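Reference > Automation > Service robots > Retail tasks

Clutter recovery (retail robotics)
Last revised 2024-10-23 by Lai-ching Poon

Clutter recovery is the name given in service robotics to the task of gathering goods that have fallen or been scattered on a floor and returning them to a shelf, carton or basket. It is usually listed with shelf stocking, bagging and table clearing among the chores that a general-purpose machine would have to perform in a store or a home. People carry it out without training. As of October 2024, no machine described in this article performs it at the pace or with the reliability that a working store would need.

The term covers small household spills, such as toys on a bedroom floor, as well as larger ones on a sales floor. It does not cover liquids or broken glass, which are treated under floor cleaning.

The task

A recovery job is commonly divided into finding the items, choosing an order in which to lift them, grasping, turning each item to its shelf position, and placing it. The division is a convenience for engineers. A person doing the work tends to merge the stages, reaching for one item while the other hand is already closing on a second, and may push several items together before lifting any of them.

Packaged cup noodles are a frequent test item. They are light, keep their shape and are sold almost everywhere in a small number of sizes. They are also awkward in ways that matter to a machine. A round cup lying on its side can roll when touched, and a cup standing upright among others leaves little room for a finger to pass between the walls. Shiny lids and clear film reflect ceiling lights, and depth cameras often return gaps or false surfaces at those points. Polished floor tile adds reflections of its own. Where cups lie close together, some of them hide parts of others, and the machine must decide where one ends and the next begins. 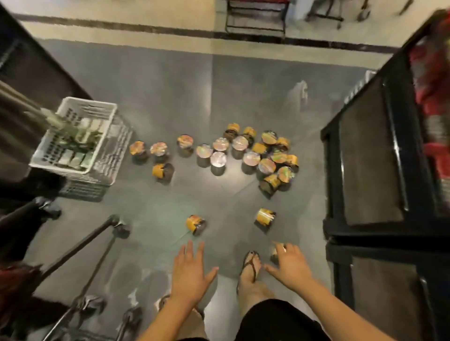
Perception

Most current systems use a color camera together with a depth sensor, and a learned model that outlines each item. Such models perform well when items are spread out on a matte surface. Results fall when identical items touch, a condition known as same-class crowding. The model may join two cups into one long object or split one cup at the edge of its lid.

In trials at the Tronddale laboratory, Wen-hsiung Lu and Feng-yi Wan placed 50 identical cups on glossy tile and recorded how often the outlining model merged neighbors. They found that lighting had a greater effect than the number of cups. Moving the lamps to the side removed most of the errors, a remedy that a store cannot easily adopt.

A second difficulty is the presence of other things near the goods. Shopping baskets, wheeled carts, shelf bases and the feet of customers all occupy the same strip of floor. A system intended for public use must recognize these and keep clear of them, and it must do so when they move.

Grasping

Three types of hand are in general use. Suction cups lift flat, clean lids quickly but lose their seal on wrinkled film and on curved walls. Two-finger grippers are strong and simple, though they need free space on both sides of the item. Hands with several fingers come closest to human practice and remain costly and slow to control.

Human workers vary their grip from one item to the next. The fingers may curl around a tipped cup with one fingertip resting on its top, or the hand may be spread over a cup with the thumb on the lid. The two hands often take different grips at the same moment. Grips of this kind rely on touch, and tactile sensing in commercial grippers is still limited.

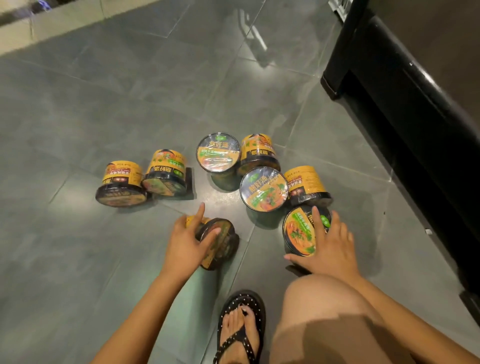 Handling sealed noodle cups on a tiled floor, with a different grip in each hand.

Reaching the floor

Many store robots were designed for shelves between knee and shoulder height. Work at floor level calls for a longer arm, a lifting column that can descend fully, or a body that can bend. People simply squat. Legged machines can do so in principle, but holding a low posture while reaching forward uses a large share of their power and leaves them open to tipping.

Reported systems

Clallska, a mobile base with a single arm and a suction hand, was shown clearing 10 cups from a floor into an open bin in 7 minutes. The cups were all upright at the start, and the bin did not require any particular arrangement.

Nanus is a two-armed platform programmed by Hamdia Gudeta and So-ying Mak. In a series of 152 single-item attempts, it dealt well with cups that stood alone and poorly with those lying against a neighbor. Most failures came from the first contact, which set the cup rolling out of the planned grasp. A later version used one arm as a stop while the other closed.

The Yen project takes a different approach and trains its control model on recordings of people at work. Its results have so far been reported only for table-height tasks.

Assessment

Opinion in the field is divided on how soon the task will be solved. One view is that the remaining problems are chiefly of speed and cost. Another, set out by Wan, is that recovery also calls for judgment about the condition of goods: a dented cup or torn film should be set aside, and criteria for this differ between stores. Neither Clallska nor Nanus inspects items for damage.

See also: Bin picking; Shelf stocking; Tactile sensing

This site uses cookies to remember your reading preferences. Accept | Manage settings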